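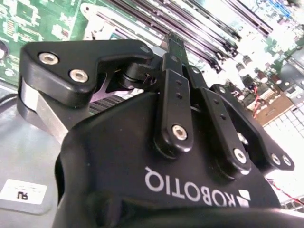 3.2 Memory module task

The student team at Stanham trained one policy for taking a memory module out of a desktop tower and putting it in a fixture. Demonstrations came from 11 team members, and 947 were kept. 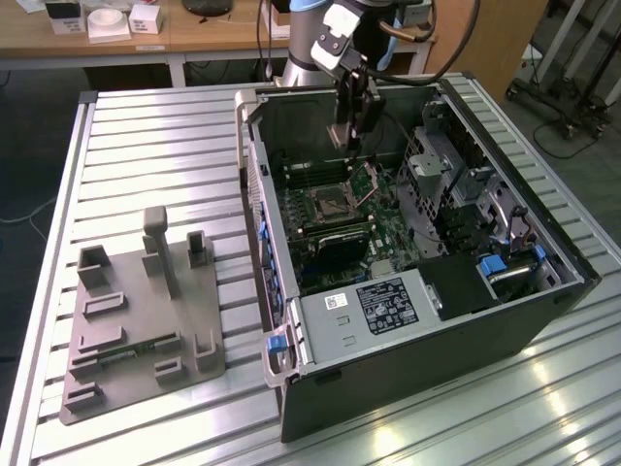

Start poses varied between episodes, and the fixture was left unclamped.
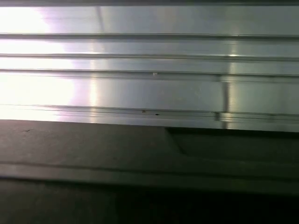
Wrist-view exposure was fixed for the whole course. Glare remained a problem at close range, where the ridged aluminum washes out to near white on the left and the grooves fade. Such views were kept in training.

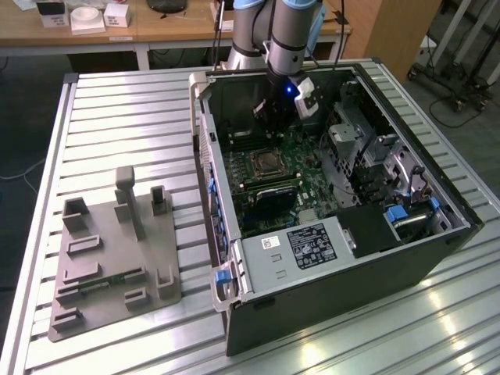 Ratree Bunnag objected in review that a fixed exposure confounds the comparison with the Janjua baseline, and asked for a second run of 259 episodes under dimmed lights.

Figure 3. Module task, wrist and side views.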